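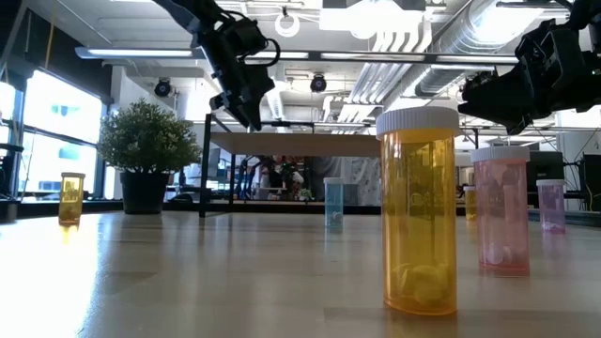
Hanness Retaining Walls and Paving
Frequently Asked Questions

Which areas does Hanness serve?

Hanness builds and repairs retaining walls, garden steps and paved patios throughout Bakatgate and Quintana. Work outside these areas is accepted by written agreement and is subject to a travel charge, which is stated on the quotation.

Do I need a permit for a retaining wall?

Permit requirements depend on the height of the wall, its distance from the property line and the load above it. The property owner is responsible for confirming the rules with the local building office. Hanness will supply drawings for the application on request. Work does not start until any required permit has been issued.

How is a quotation prepared?

A site visit is required for every quotation. The estimator measures the slope, checks access for equipment and records the position of known utilities. The visit fee is $255 and is credited in full against the final invoice if the work goes ahead. Quotations remain valid for 21 days.

What wall systems are available?

Customers may choose poured concrete, natural stone or the Dundov interlocking block. Dundov block is supplied in gray, sand and charcoal. Samples may be viewed at the Quintana yard by appointment. Slight variation in color between batches is normal and is not treated as a defect.

Is drainage included?

Yes. All retaining walls are quoted with gravel backfill and a perforated drain pipe. Connection to an existing storm drain is priced separately.

What access does the crew need?

A clear path from the street to the work area is required. Vehicles, planters and outdoor furniture should be moved before the crew arrives. Where equipment cannot reach the site, materials are carried by hand and additional labor is charged at the rate shown in the quotation.

How much is the deposit?

A deposit of $800 reserves a start date. The deposit is refundable if written notice of cancellation is received at least 21 days before that date. Special-order stone cannot be returned once it has been cut.

Can work be carried out in winter?

Concrete is not poured on frozen ground. Block and stone work may continue in dry conditions. The office closes for the season at noon on Thu 21 December, and site visits resume in February.

What warranty applies?

Workmanship on retaining walls is covered for 3 years from the date of the final invoice. The warranty does not cover damage from tree roots, vehicle impact or changes made to the slope by others. Claims must be submitted in writing with the invoice number.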